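회사 소개

루네린(Lunerine)은 사무실과 학교에서 쓰던 책상, 탁자, 수납함을 거두어 손본 뒤 다시 빌려주는 회사입니다. 나채원과 오수아가 둘이서 시작했고, 지금은 홍지훈과 명남길이 수리를, 샤이마 엘 이드리시가 배치 상담을 맡고 있습니다. 첫해에는 탁자만 다뤘습니다. 수납함과 전원 정리 용품은 고객들이 계속 물어보셔서 나중에 더했습니다.

하는 일

주로 작은 사무실, 공유 작업실, 학교 컴퓨터실에 가구를 넣습니다. 계약 기간은 최소 90일이며, 그 뒤로는 한 달 단위로 연장하실 수 있습니다. 현재 대여 목록에는 306점이 올라 있고 그중 83점이 탁자입니다. 나머지는 의자, 칸막이 수납함, 낮은 선반, 이동식 카운터입니다.

상담은 방문으로 진행합니다. 콘센트 위치를 먼저 보고, 그다음에 탁자 자리를 정합니다. 바닥 매립형 콘센트가 있는 방은 탁자를 벽에 붙이지 않아도 되기 때문에 배치가 많이 달라집니다. 멀티탭을 어디에 올릴지, 선을 어느 쪽으로 내릴지도 이때 같이 정합니다. 의자가 지나다니는 자리에 선이 놓이면 바퀴에 눌리므로 도면에 통로를 따로 표시해 드립니다.

가구를 고르는 기준

상판은 밝은 나무색을 많이 씁니다. 여러 곳에서 온 가구를 한 방에 섞어 놓아도 색이 크게 어긋나지 않습니다. 모서리는 둥근 것을 우선으로 고릅니다. 스칸드우드(Skandwood)와 그르미에(Gremier) 제품이 들어오는 일이 잦고, 르페브르(Lefèvre) 의자는 수량이 적어 예약을 받습니다.

쓰던 물건이라 흠이 있습니다. 앞쪽 가장자리는 팔과 노트북이 늘 닿는 곳이어서 가장 먼저 닳습니다.
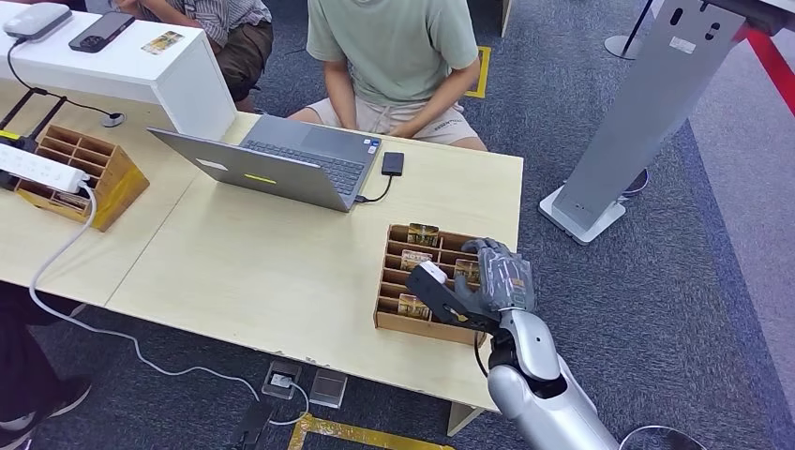

가장자리가 조금 까진 정도는 그대로 내보내고 대여료에서 뺍니다. 상판이 들뜨거나 다리가 흔들리는 것은 내보내지 않습니다. 수납함은 칸이 모두 성한지 확인하고, 칸막이가 빠진 것은 따로 모아 두었다가 부품으로 씁니다.

수리실은 사무실 3층에 있습니다. 직접 보고 고르시려면 전날까지 전화나 메일로 알려 주십시오. 엘리베이터가 작아서 큰 탁자는 계단으로 옮기고 있으니, 직접 실어 가실 분은 두 분 이상 오시는 편이 좋습니다. 10월에는 재고 정리로 방문 상담을 쉽니다.

공유 14 · 댓글 2

최종 수정일: 2023년 5월 2일

© 루네린 Lunerine. 무단 전재 및 복제 금지 | 문의하기 | 맨 위로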